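Food Left on the Tray: A Study of Lunch Waste in Our School Canteen

Group members: Nantana Suwannarat, Oranuch Siriwan, Sombat Ongart
Advisor: Marion Gunn
Jitpraphai School, Year 11 Home Economics and Society

1. Why we chose this topic

Our group eats in the canteen every day and we have seen the grey bins beside the washing area become full before the second lunch has started. Oranuch was the first to ask where this food goes. We asked the kitchen and they told us that a pig farmer from Prakham comes to take it in the afternoon, but only the rice and the vegetables. Food with a lot of sauce or bones goes to the town rubbish. We wanted to know what kind of food is left most, and if the pupils know the reason themselves.

At first we wanted to study the whole school, but Mrs Gunn said it is too large for three people, and she was right. We studied the second lunch only, for 5 school days in May.

2. Questions of the study

Which part of the lunch is left on the tray most often?
What do the pupils say is the reason?
Can a small change in serving make the waste less?

3. Method

We borrowed a kitchen scale from the science room and three buckets with lids. One bucket was for rice and noodles, one for vegetables and fruit, and one for meat, egg and everything with sauce. When pupils brought back their trays we asked them to scrape the food into the correct bucket. On the first day many pupils did not understand which bucket to use and there was a long queue, so Sombat made bigger signs the same evening. After that it was better.

We also gave a paper with questions to 370 pupils. The questions were short because people had to answer them while standing. They could choose from a list of reasons or write their own. We got back fewer papers than we gave, and 61 of them had a reason written by hand. Nantana typed these in one table and we read them together.

On the last two days we tried a change. The kitchen agreed to ask each pupil "small or normal?" before giving the rice. They also moved the sauces from the serving counter to a separate table, so that each pupil can add the sauce alone.

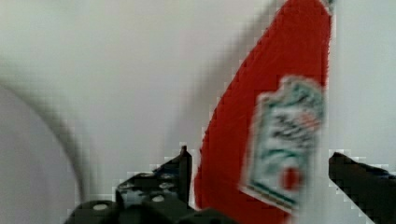
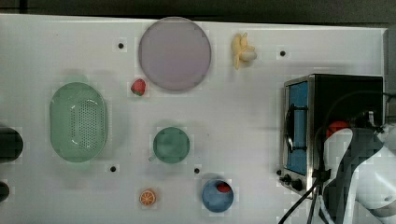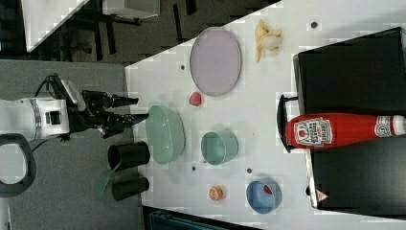

4. Results

Rice was the heaviest bucket on each of the first three days. We expected vegetables to be the heaviest, and two of us had already written this in the plan as our guess, so we had to accept that the guess was wrong. Vegetables look like more in the bin because they are light and take much space.

The meat and sauce bucket was difficult to judge. When the menu was fried fish it was nearly empty, and when it was minced pork in gravy it was heavy, but a big part of this weight was only gravy. We did not find a good way to separate the liquid. This is a weak point of our work.

Fruit was left less than we thought, except for bananas. Several pupils wrote that the bananas were too soft, or that they had no time to eat one before the bell. One pupil wrote that she puts it in her bag for later and then forgets it there until the weekend.

The most common reason in the papers was "too much rice". The second was "not enough time". Some pupils who come from the sports field arrive late and have to eat very fast. We did not think about this before, because none of us has sport before lunch.

With the "small or normal" question, the rice bucket became lighter on both days. The kitchen staff said it made the line slower at the beginning, but by the second day the pupils already said "small" before they were asked. The table for sauces had a mixed result. Less sauce came back on the rice, but more was spilled on the table, and someone had to wipe it during the whole lunch.

5. Interview with the kitchen

Nantana and Sombat talked with Ms Anqi Fan, who is head of the kitchen. She cooks for 1,000 people on a normal day, and she has to order the rice one week before. She told us that the office does not always inform her when a class is going on a trip, and then the food for that class is already prepared. She would like to have a paper on the kitchen door with all the trips of the month. This is a very cheap idea and we think the school should do it.

She also said that pupils are shy to ask for less. In her opinion they take the full spoon to be polite and throw it away after. We found this interesting because no paper had this reason.

6. What we suggest

The question "small or normal" should stay. Pupils who are still hungry should be able to come back for more rice without standing in the line again. The list of trips should be on the kitchen door. For the sauces we suggest to keep the separate table but with smaller spoons.

7. Problems and what we would do differently

Five days is short, and the menu was different every day, so we cannot compare the days in a fair way. If we do it again, we will wait until the same menu comes back and weigh it with and without the change. We also forgot to weigh the empty buckets on the first morning and had to correct the numbers later - the table in the appendix shows the corrected ones.

8. Thanks

We thank Ms Fan and all the kitchen staff for their patience with our buckets, and Mrs Gunn for reading this report two times and correcting our English.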